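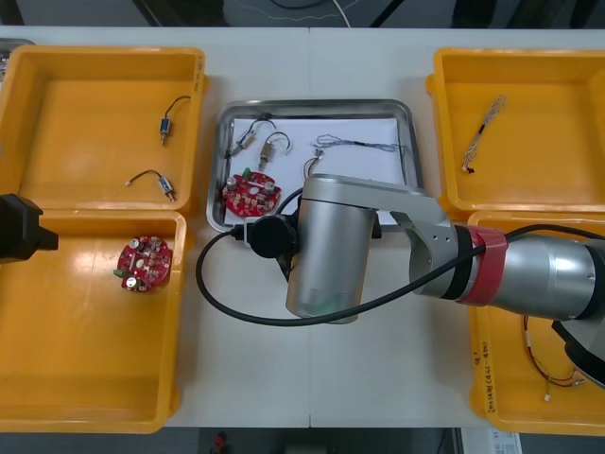
Before you connect anything to your Tridbridge irrigation controller, please give yourself a comfortable place to work and lay out the small parts where you can see them. We know you are eager to get water on the tomatoes, but the sorting goes quickly and it makes the rest of this section much more pleasant. Shallow, open-topped bins like the yellow ones on the white table are very handy for this, and a metal tray between them gives you somewhere to put the piece you are working on. If you don't have bins, a muffin pan does nicely — Hanna Marchuk, who wrote the first edition of this guide, still uses one at home.

Section 4: Connecting the Valves

You will need the controller, the valve manifold, a small Phillips screwdriver, thread tape, and an old towel.

1. Turn off the water at the garden supply and open the nearest faucet until it stops running.

2. Unplug the controller from the wall. The display may stay lit for a few seconds afterward, so wait until it goes dark.

3. Wrap the inlet thread of the manifold with three turns of tape, going clockwise as you look at the open end. Screw on the supply hose by hand until it is snug.

Caution: Do not use a wrench on the inlet. The fitting is plastic and will crack if it is forced.

4. Open the controller door and find the row of sockets along the bottom. Zone 1 is on the left. Push each valve plug into its socket until you feel it click, and tuck the extra wire into the channel underneath.

Note: If your valves are farther from the controller than the wires will reach, order extension lead 902. It comes with its own sealed joiners, so please don't splice the wires with household tape, however tempting it may be on a Saturday-chore sort of afternoon.

5. Close the door, plug the controller back in, and turn the water on slowly. A little air sputtering out of the line is perfectly normal.

6. Hold the Test button until the display reads 300, then let go. Each zone will run for 300 seconds, one after another, which leaves you plenty of time to stroll along the beds and look for drips.

If the display shows code 1151, one of the plugs isn't seated. Unplug the controller, go back to step 4, and press each one in again. Code 995 means the controller can't detect a zone at all, and in that case check the wire for damage before calling us.

Once every zone has run, go on to Section 5 to set your watering times.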